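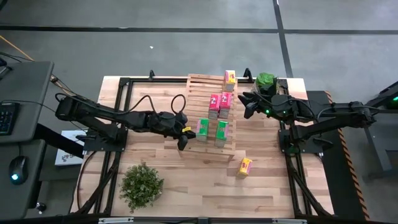 Two-arm cell with the slatted rack and six boxes. Five are on the rack, one is on the table.

How to run the shelf restocking test with two arms

These steps cover the box task from the Vovurus project, the way we run it in Losevcombe. The method compares two policies on the same set of starting layouts. You need a trained checkpoint for each policy and one person to reset the table.

Before you start

Clamp both arm base plates to the side edges of the table and check that neither one shifts when you push on it. Run the homing script. Leave the plants where they are. They are part of the background in the training data, and success dropped when we ran without them.

Print the layout sheets. There are 36 layouts. Each one gives a position for every box and says which box starts on the table.

Step 1. Set the layout
Place the boxes by hand from the sheet. Load the overlay on the monitor and nudge each box until its edges line up with the outline. A small tilt is fine if the outline shows one.

Step 2. Open the grippers and start the policy
Send both arms to the start pose over the rack. Start the policy and the timer together. Keep your hands outside the rails until the arms stop.

Step 3. Score the trial
A trial counts as a success if the box from the table ends up on the rack, printed side up, and no other box has left the rack. Touching a neighbor is allowed. Stop at 23 seconds and mark anything unfinished as a failure. Write down which arm made the first grasp.

Step 4. Switch policies
Reset to the same layout and run the other policy. Alternate which one goes first. When we ran all of the first policy and then all of the second, the gripper pads wore down in between and the second policy looked worse than it was.

Step 5. Repeat
Do 3 trials per policy on each layout. Recheck the homing after every 6 layouts.

Reading the results

Compare the policies layout by layout before you look at the overall rate. In our July runs the Lam policy and the Flollenmont baseline came out close overall, but most of the Lam failures were on layouts with two boxes nearly touching. The fingers had no room to go down between them. Adding demonstrations with tight gaps fixed part of this.

Send corrections to Heikki Räsänen.
Last updated February 18, 2023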